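Home | Guides | Downloads | Forum

4.2 Setting the audio input in Wurnard Recorder (Mac)

Wurnard Recorder uses the built-in microphone unless another input is selected. Follow these steps to record from an external USB microphone such as the Skudska 434.

1. Quit any program that is using the microphone.
2. Connect the microphone directly to the computer. Do not use an unpowered hub.
3. Open System Settings and select Sound, then Input.
4. Select the microphone in the list. Speak at normal volume and set the input level so that the meter stays below the last two bars.
5. Start Wurnard Recorder. When the system asks for access to the microphone, click Allow.

Note: If you clicked Don't Allow, open Privacy & Security, select Microphone, and turn on Wurnard Recorder. Restart the program.
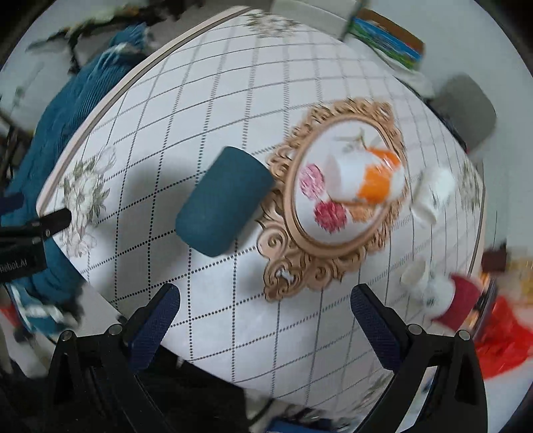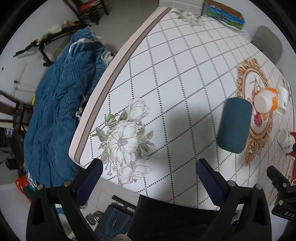 6. In the Recorder menu, open Preferences and select the Audio tab.
7. Set Source to the name of the microphone. "System Default" follows the setting made in step 4 and can change when headphones are connected.
8. Set Monitor to Off if you are listening through speakers.

Caution: Monitoring through speakers with the input level at maximum causes loud feedback.

9. Record a short test and play it back. If the sound runs ahead of the video, enter a delay in the Offset field. Roughly 763 samples is a usable starting value. Change it in small steps and test again.

Note: Error 1415 means that the source was disconnected during recording. The file is kept up to that point. Reconnect the microphone and repeat step 7.

Presets saved in version 2 do not store the Offset value. Write it down before updating.

3 comments | 11 shares

Guide maintained by Salim Mbwambo | Contact | © Wurnard | Back to top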